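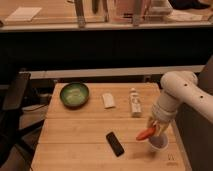
Tabletop setup for the place-in-cup task, arm holding an object over the cup.

Skememari — replay and planning tools for the cup task

Status: works on our table. README is behind the code, sorry. Last real edit 27th December.

What's in the repo

perception/ — object masks and poses from the fixed camera
planner/ — grasp pick, approach, pre-place, release
replay/ — steps through a logged episode and overlays the planned path
tools/ — converters, the calibration script, a few one-offs

Install

Clone, make a fresh environment, install from requirements.txt. Then run calibrate.py before anything else. If you skip it the planner still runs and the place point will be off, no warning printed. On the todo list.

Data

535 episodes total. 254 were logged with the old controller (Fendine), the rest with the new one. Field "ctrl" tells you which. Don't mix them for training without checking the time stamps, old controller logs joint state late.

Each episode: camera frames, joint state, gripper width, planned path, one success flag. Flag is set by hand. Expect some wrong ones.

Config notes

- preplace_height: measured from the cup rim, not the table. Changed in April, old configs will be too low
- hold_ms: 300 by default. Wait at pre-place before the gripper opens
- grasp_end: thick or thin. Use thick for anything tapered
- ignore_list: objects the planner treats as obstacles only. Bowl, bottle and phone are in there already

Known problems

Long objects. The planner only knows the gripper pose, so the tip of whatever you're holding can end up outside the rim while the tool point looks fine. There is a tip offset in planner/held.py but it's estimated once at grasp and never updated. If the object turns in the fingers you get a bad place.

Clear cups. Mask comes back with holes, or the rim fit jumps between frames. Setting rim_smooth to true helps a bit, costs you some lag.
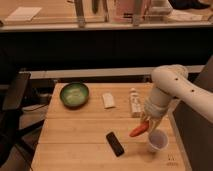

Tilda-style fixes to the rim fit won't be enough, according to Lilla Oláh, who wants the held object segmented again at pre-place and the tip offset recomputed from that, with the old value kept only as a fallback. She also asked for the rim fit to be frozen once the arm gets close, as the fingers start hiding the cup. Both are open issues, first one is half done in branch held-refit.

Running a replay

replay.py with the episode number, 336 is a good one to start with. Space pauses, n goes to the next planner stage, q quits. Overlay colors are in replay/colors.txt, chnage them if you can't read them.

Questions go to Tamás Deák, or open an issue and attach the config.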